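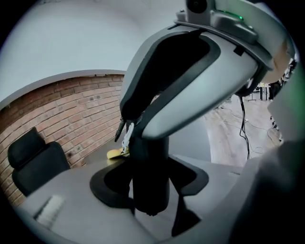 Progress on the household and shop-floor chores program has been slower than the April plan allowed for, and I'd sooner say so in the first paragraph than leave it for the tables. The tasks in this period were meant to be the easy ones: wipe down a bench, fold a cloth, put small things back where they live. Bench wiping is a fair place to judge the whole program from. A person with a damp rag deals with a light-grey tabletop in under a minute, even with a big white unit on a black column standing in the middle of it and a cable hanging down one side. They go round the raised lips of the base, lift the cable with the back of a hand, and move on. Our system cleans the open part of the table well and then stops near the base, or carries on as though the base were flat.

To: Mathias Sutter, program manager
From: Nam-gil Kwon
Date: June 1, 2024
Re: Clarken chores work, second progress report

What was promised

The funding agreement names three chore families: surface cleaning, soft goods (cloths, towels, aprons) and shelf restocking. For each one we said we would have a learned policy running on the Skisa arm by the end of this period, with a success rate a shop owner would recognize as useful. We did not define "useful" in the agreement. I regret that, and propose a definition further down.

What was done

Surface cleaning. Seung-woo Bae ran 108 trials on benches set up in different states of clutter. On a cleared bench the arm did the job nearly every time, though slowly. Once there was anything tall, cushioned or cabled on the surface, results fell off badly. The commonest fault was a missed strip beside the object. The next commonest was a cable dragged along by the sponge, and we stopped those runs by hand. I have not counted a hand-stopped run as a success, although I notice that other groups sometimes do. The wipe itself is not the hard part any more. Knowing where to quit wiping is.

Soft goods. Folding a small cloth laid out square is working. Folding the same cloth dropped in a heap is not. Hyun-seo Myung has tried 2 ways of getting the cloth flat first, a shake and a slow drag, and neither is ready to show anyone. The shake is quicker and looks terrific on video, which makes me nervous about putting it on video.

Restocking. Barely started. The shelf units from Wetell came with the wrong uprights and were sent back. The replacements are in, and Dong-hyun Ham will begin with boxed goods before we attempt bags or anything with a soft lid. I would not read much into the restocking line in the schedule until the next report.

Demonstrations. We recorded about 300 demonstrations over the period, mostly wiping. Quality is mixed. People get bored of wiping a clean table and start doing it in one big lazy sweep, and the policy has learned the lazy sweep faithfully. We have begun asking for shorter sessions and messier benches.

A word on the Chae demonstration

You asked whether the kitchen demonstration at the Chae open day changes my view. It doesn't, much. I watched it twice. The counter had been laid out beforehand, the dishcloth was stiff and a bright colour, and there wasn't a cord in sight. I don't say this to be unkind, as we have set up our own benches the same way when visitors were coming. But a real counter has a kettle lead on it, and a real workshop has leads on the floor as well, and a machine that can't be trusted near a cord can't be left alone in either.

Can machines do these chores yet?

My answer for this period is no, with one exception. A cleared, flat surface of known size can be wiped by machine if no one is in a hurry. There may be a small business in that for canteens and the like. It is a long way from the line in our original proposal about "relieving staff of routine upkeep", which I would ask you not to quote in the annual summary. At present the staff member who clears the bench for the arm has done most of the upkeep already.

Spending

Within budget. The underspend on shelving was moved to replacement grip pads, which wear faster than the supplier suggested. No change is requested to the total.

Proposed for the next period

– Adopt a working definition of useful: the bench is left as a staff member would leave it, with no clearing beforehand and no hand stops.
– Put cables, stands and padded equipment on every test bench from the first day.
– Keep the heap-of-cloth problem but drop the apron work for now.
– Hold off on any public video until surface cleaning has passed on cluttered benches.

Seung-woo's trial sheets are attached with the failures left in. I would suggest starting with those. The successes all look much alike. If the cluttered-bench results haven't moved by the next report, I will recommend narrowing the grant to surface cleaning only.

N. Kwon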